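Teaching the robots to tidy up: a morning at Husteck

Posted in Work and Business, June 2023

I've written plenty for this page about firms bringing in robots, and mostly it goes the same way. There's a big machine in a cage, a manager in a clean hi-vis, and somebody from the shop floor who's been asked to say something cheerful. So I was quite pleased to be sent to Husteck, where there isn't a cage in sight and where the people I met were doing the job by hand, over and over, so that a machine can have a go at it later.

Husteck looks after offices. They set rooms up for meetings, clear them afterwards, put chairs back, gather up all the paper that people leave behind (so much paper!) and get the place ready for the next lot. It's the sort of work you only notice when it hasn't been done. Last year the firm signed up with Brillitz, who make the software for a two-armed robot that's meant to take over some of the evening rounds, and since spring a group of Husteck's own room staff have been moved across to what everyone calls the teaching shift.

The teaching shift works like this. You pick up a gripper, a hand-held one with jaws at the end, the same sort of jaws the robot will have. Then you do your ordinary job with it. Pick up the sheet of paper, move it, put it down. A camera on the gripper records what it sees and the recording goes off to Brillitz. Then you do it again with the chair turned a bit, or the paper somewhere else. Each go is called a take, and a full shift is 45 takes, with a proper break in the middle.

I had a try and I was hopeless. Paper is horrible! It slides, it bends, it folds just as you think you've got it. Analyn Quiambao, who was showing me how, told me to come in lower and stop chasing it. She set rooms for Husteck for years before this and she has very definite views on paper. Thin sheets are worst, she says, and coloured card is a treat.

"The first week I went home with my wrist aching and thought, I'll give it till payday," she told me. "Then I got the knack. You stop thinking about your fingers and start thinking about the jaws. My son says I pick up toast funny now."

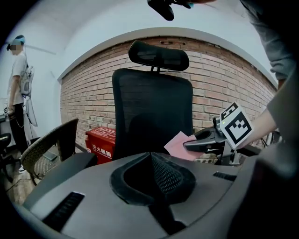

What's changed for the staff

The obvious question is whether people like Analyn are training up their own replacement, and I did ask it, several times, of several people. I got different answers, which I took as a good sign.

Katalin Fodor runs the room service side and she was pretty straight with me. The evening round is the one Husteck can't fill. People don't want it, the buses are bad, and she has spent two winters begging day staff to stay on. If the robot can do even the simple half of it, she says, she'll be able to stop asking. Husteck has promised in writing that no one on a permanent contract loses hours before the end of next year. After that she wouldn't be drawn.

Kelechi Isah, who's the staff rep, wants that promise to run a good deal longer. He's not against the robot at all - he's done more teaching shifts than most and obviously enjoys them - but he points out that there are 237 people on the room service side and just 12 places on the teaching shift. The 12 get a better hourly rate and daytime hours. Everyone else gets to wonder. He'd like the places to rotate, so that more people pick up the skill, and he'd like the firm to put the extra pay on a permanent footing before the recordings are finished.

"It's our know-how going in," he said. "How you turn a chair so you don't scrape the floor, how you get a sheet of paper up off a table. Someone worked that out over years. I think that's worth something after the last take, too."

Katalin says rotation is being looked at. The worry on her side is that it takes people a couple of weeks to get smooth with the gripper, and Brillitz only wants the smooth takes. Kelechi's reply to that was that everybody was rubbish at some point. Having spent half an hour dropping things in front of the pair of them, I'm with Kelechi.

The body side of it

Something I hadn't thought about was how physical it all is. Room setting is tiring in a big, general way, lots of lifting and walking. Teaching is tiring in a small way. It's all wrist and shoulder, and you have to concentrate. Nkechi Oyelaran moved over in the spring with a bad back, and for her it's been a real relief. She hasn't had to shift a stack of chairs for months and she's sleeping better. Others have found it goes the other way, with sore thumbs and stiff necks, and a few asked to go back to the ordinary rounds and were let go back without any fuss.

There are some rules now that weren't there at the start. No one does two teaching shifts in a row without a day of something else between them. You can swap hands when you like. And you can call a halt to a take if it feels wrong, which counts as a take all the same, so there's no reason to push on through. That last one came from the staff and I thought it was a very sensible bit of bargaining.

Then there's the question of being recorded at work. Faces are blurred before anything is passed on, and the sound isn't kept. Hadiza Osagie, who organises the shifts, told me that was the first thing people wanted settled, well ahead of the money. She also said the chat has got better since everyone knew the sound was off, and from the bits I overheard I believe her.

What happens next

The robot itself hasn't set foot (wheel?) in a client's office yet. The first proper trial is planned for July at Plonddale, the business park out past the ring road, with a member of staff walking round beside it the whole time. To pass, it has to clear 100 meeting rooms with nobody stepping in to help. Hadiza thinks it'll manage the paper and get stuck on the chairs. Analyn thinks it'll be the other way about, and they've got a box of biscuits riding on it.

Permanent staff who'd like to be considered for the next group on the teaching shift should give their name to Hadiza at the Halim building. You don't need any experience with computers. A trial session lasts a morning, it's paid at the normal rate, and Kelechi would like me to add that you can say no afterwards without giving a reason.

I've asked Katalin if I can come along to Plonddale for the trial and she's said yes, so long as I don't touch anything.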